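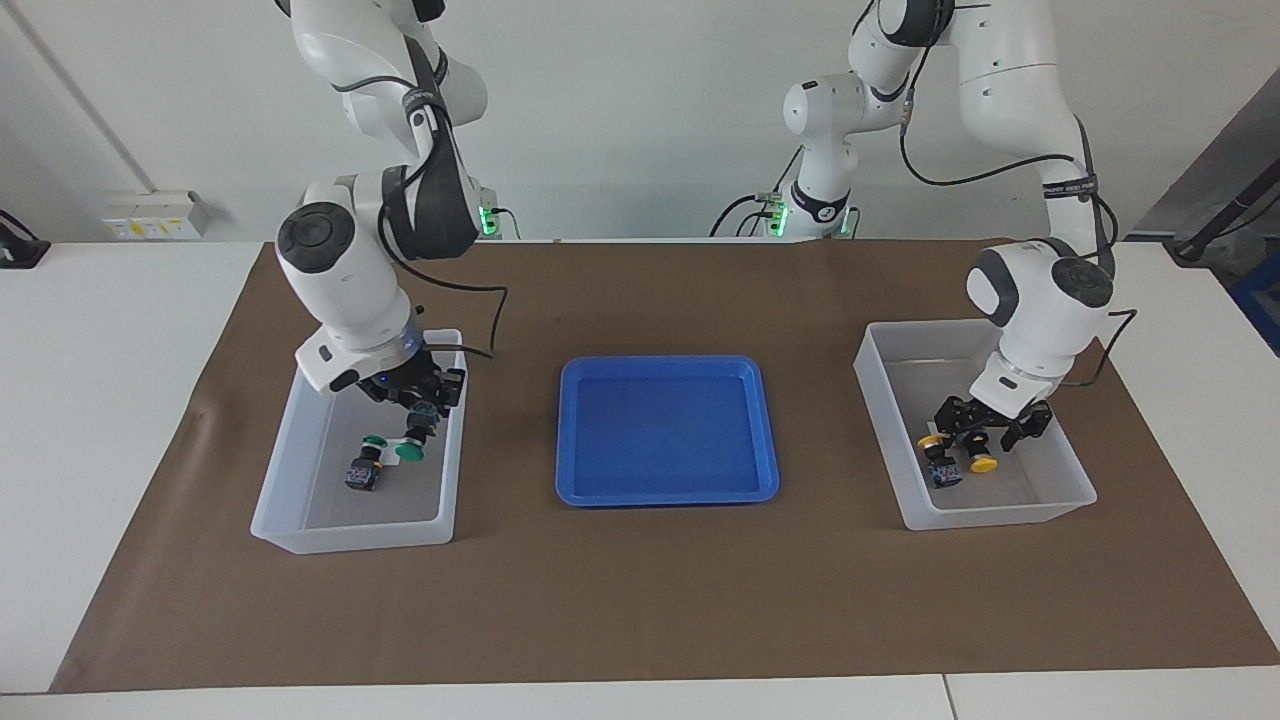

Tristine is a recording kit for two-arm demonstration data, and we ran version 2 for most of March. It logs joint positions, gripper state and video on a single clock. Sorting push-button parts by color, green in one bin and yellow in the other with a blue tray between, gave 117 episodes, of which 92 were fit for training. Most rejects were dropped video. Export is slow.

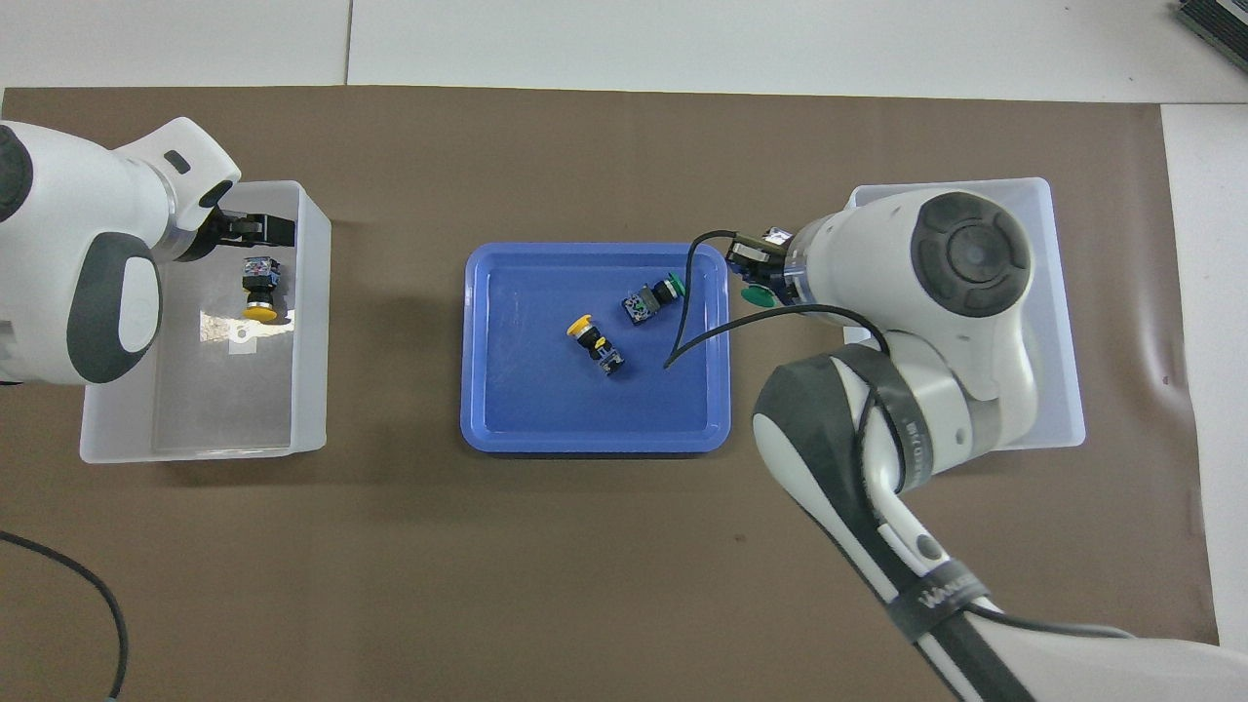
Can a bad episode be deleted during a session?
Only from the desktop panel, and the episode numbers do not close up afterward.

Reviewed by Damian Wysocka, 7/29/21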